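보낸 사람: Theresia Gruber
받는 사람: 공용주방 설비 메일링 리스트
제목: Re: [주방설비] 식기세척기 하단 랙 적재 기준과 싱크대 건조 랙 병용 건

테레지아입니다. 토요일에 올라온 글에 대한 답신입니다. 인용문은 필요한 부분만 남겼습니다.

> 3층 주방에서 식기세척기를 돌리고 나면 접시 뒷면 테두리에 물이
> 고여 있습니다. 특히 굽이 있는 접시가 심합니다. 하단 랙에 최대한
> 채워서 돌리고 있고, 헹굼 보조제는 Satti 제품을 눈금 3에 맞춰
> 쓰고 있습니다. 배수 문제인지 건조 문제인지 판단이 서지 않습니다.
>
> 그리고 싱크볼 안에 넣어 쓰는 검은색 건조 랙을 치우자는 의견이
> 있습니다. 세척기가 있는데 랙이 따로 필요하냐는 것입니다. 저는
> 손으로 헹군 접시를 둘 곳이 없어진다는 점에서 반대합니다.
>
> 상판에 물얼룩이 남는 것도 같이 논의했으면 합니다.

항목별로 적습니다.

1. 접시 테두리의 물

배수 불량이면 세척이 끝난 뒤 세척조 바닥 필터 주변에 물이 남습니다. 필터 위가 비어 있고 접시에만 물이 있다면 배수 계통은 일단 제외해도 됩니다. 남는 것은 적재 각도와 건조 조건입니다.

굽이 있는 접시는 뒷면이 얕은 그릇과 같은 구조라서 수직에 가깝게 세우지 않으면 굽 안쪽에 물이 고입니다. 하단 랙의 살 간격이 촘촘하므로 한 칸씩 연달아 꽂으면 접시끼리 기대면서 각도가 무너집니다. 굽이 높은 접시는 한 칸씩 띄우십시오. 적재량은 줄어들지만 다시 닦는 시간을 감안하면 손해가 아닙니다.

헹굼 보조제 눈금은 한 단계씩만 올려 보십시오. 두 단계를 한꺼번에 올리면 유리컵에 푸르스름한 막이 생기는 경우가 있습니다. 조정 후에는 최소한 몇 회는 같은 조건으로 돌려야 차이를 볼 수 있습니다.

2. 문 여는 시점

종료음이 울린 직후에 문을 완전히 내리고 랙을 바로 빼는 분들이 있습니다. 이 시점에는 식기 표면 온도가 높아서 그대로 두면 남은 수분이 증발하는데, 바로 꺼내 겹쳐 쌓으면 수분이 갇힙니다. 종료 후 12분은 닫아 두고, 그다음 문을 완전히 내려 수증기를 뺀 뒤 랙을 꺼내는 순서를 권합니다. 문을 조금만 열어 두는 방식은 상판 아랫면에 수증기가 직접 닿으므로 쓰지 않았으면 합니다. Stukthorpe 쪽 주방에서 상판 모서리 마감이 들뜬 원인을 이것으로 보고 있습니다.

꺼낼 때는 하단부터입니다. 상단 랙을 먼저 당기면 컵 바닥에 고인 물이 아래 접시로 떨어집니다.
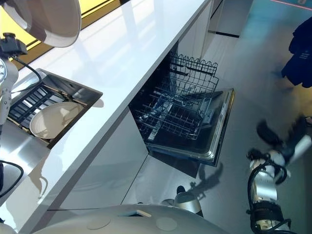
문: 세척기와 싱크볼 건조 랙을 함께 쓸 때 접시는 어떤 기준으로 나누어야 합니까?

답: 재질과 오염 정도로 나눕니다. 도자기와 유리 중 세척기 사용 표시가 있는 것은 세척기로, 금박 장식이 있거나 유약에 금이 간 것은 손으로 씻어 건조 랙으로 보냅니다. 빵 접시처럼 부스러기만 묻은 것도 바로 다시 쓸 예정이면 손으로 헹구어 건조 랙에 세우는 편이 빠릅니다. 기름이 묻은 접시는 건조 랙에 임시로 두지 말고 바로 세척기에 넣습니다.

3. 건조 랙 존치 여부

위 기준대로라면 건조 랙은 있어야 합니다. 철거 의견이 나온 이유는 랙이 사실상 보관 장소로 쓰이기 때문이라고 봅니다. 마른 접시가 랙에 계속 서 있으면 싱크볼을 쓸 수 없고, 그 위로 물이 튀면 다시 씻어야 합니다. 규칙은 하나면 됩니다. 퇴근 전에 랙을 비웁니다.

재질에 대해서는 Vollik 랙으로 교체하자는 제안이 작년에도 있었는데, 폭이 390mm여서 현재 싱크볼에 수평으로 들어가지 않는다는 이유로 보류되었습니다. 그 사정은 바뀌지 않았습니다. 교체를 다시 제안하실 분은 싱크볼 안쪽 치수를 직접 재서 첨부해 주십시오. 테두리 바깥이 아니라 안쪽 바닥 기준입니다. 모서리가 둥글면 바닥 치수가 위쪽보다 작게 나옵니다.

랙 바닥면은 주 1회 뒤집어 확인하십시오. 살 사이에 석회가 끼면 솔로는 잘 떨어지지 않습니다. 40도 물에 구연산을 풀어 담가 둔 뒤 헹구면 됩니다. 싱크볼의 스테인리스 부분에 염소계 표백제를 쓰지 마십시오. 테두리에 점 모양 부식이 생기면 연마로도 복구가 어렵습니다.

4. 상판 물얼룩

광택 있는 흰색 상판은 얼룩 자체보다 닦은 자국이 더 눈에 띕니다. 젖은 행주로 한 번, 마른 극세사 천으로 한 번, 같은 방향으로 닦습니다. 원을 그리며 닦으면 조명 아래에서 자국이 보입니다. 연마 성분이 든 세제는 금지입니다. Prurnby 크림 세제가 하부장에 남아 있다면 화장실 청소용으로 옮겨 주십시오. 하부장 문짝도 광택 마감이면 같은 방법으로 닦되, 문짝 하단은 물이 흘러내려 맺히는 자리이므로 마지막에 마른 천으로 한 번 더 훑어 주십시오.

접시를 싱크대에서 세척기로 옮길 때 상판 위를 가로지르면 물이 떨어집니다. 싱크볼 위에서 물기를 한 번 털고 옮기면 상판을 닦을 일이 절반은 줄어듭니다.

> 세척기 문을 연 채로 두면 지나다니다 걸립니다. 그것도 규칙에
> 넣어 주십시오.

넣겠습니다. 문이 내려가 있는 동안에는 작업하는 사람이 자리를 뜨지 않는 것으로 합니다. 급한 일이 생기면 하단 랙을 밀어 넣고 문을 닫은 다음 자리를 비우십시오. 내려간 문 위에 냄비나 접시 더미를 올려놓는 것도 하지 마십시오. 경첩 스프링이 늘어나면 문이 중간에서 멈추지 않고 떨어집니다.

적재 각도를 바꾼 뒤에도 굽 안쪽에 물이 남으면 세척수 온도와 사용한 코스 이름을 적어 이 글타래에 답장해 주십시오. 단축 코스라면 건조 단계가 짧거나 아예 없을 수 있으니 그 경우에는 표준 코스로 한 번 돌려 본 결과도 함께 부탁드립니다. 개정된 사용 규칙은 10월분 주방 안내문에 반영합니다.

테레지아 그루버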